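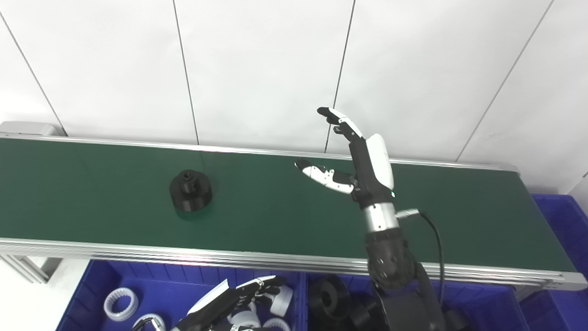 3.2 The sorting line and its parts

We wanted a task that anyone who has worked a bench would know at once, and sorting small parts into bins off a belt is about as familiar as shop work gets. It is also a far richer subject than we expected when Lozano first proposed it! The line used in this study is short and plain: a green belt between aluminum rails, set along a white paneled wall, with blue plastic bins on the near side below the rail and another beside the end of the belt. The near bins sit side by side, so a part lifted off the belt has only a short way to travel before it can be let go.

Two families of parts were used. The white family is made up of rings, and at least one kind has teeth on its inner face. The black family is made up of round, stepped pieces with a wide base, a narrower hub and a hole through the top. We chose them because they ask for such different handling. A ring can be picked up by its rim, by its wall, or with a fingertip through the middle, while a black part really wants to be held by the hub or around the base. Color alone is enough to tell the families apart, which let us study where parts end up without worrying much about whether they had been recognized.

The parts came from the Baluyot set, with extra rings made to the same drawings at our Condale shop. Umali checked every ring for burrs before it went into use. A small burr on the inner teeth is enough to make two rings catch on each other in a bin, and once they catch they tend to come out as a pair.

3.3 How bins fill

What delighted us most was the behavior of the bins themselves. We had planned to treat them as simple end points, but Pană kept a notebook by the line through July, and her notes changed the shape of the whole paper. Rings lie flat when the bin is nearly bare. As more arrive they begin to lean, first on the bin wall and then on each other, and a leaning ring leaves a pocket that the next one may slide into (Figure 2).
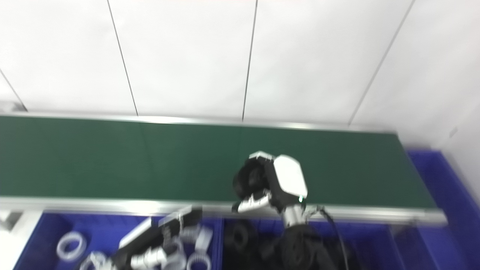

The black parts settle in another way. Their wide bases stop them from rolling far, and their hubs prop up whatever lands on top, so even 2 of them can come to rest at odd angles and take up much more room than their size suggests. Cabrera calls this "wasted air," and we have kept the term. Wasted air matters in practice, as a bin that looks full gets swapped early.

We logged 1000 placements over the full study, 400 of them with black parts. After every 5 placements the bin was left alone while its contents were sketched from above. Lu drew up a simple code for the sketches (flat, leaning, nested, propped) that two people could apply separately and then compare. Most of their disagreements were over leaning and nested rings, and we return to those cases in Section 4.

Figure 2. Belt and near bins, with white rings in the left bin.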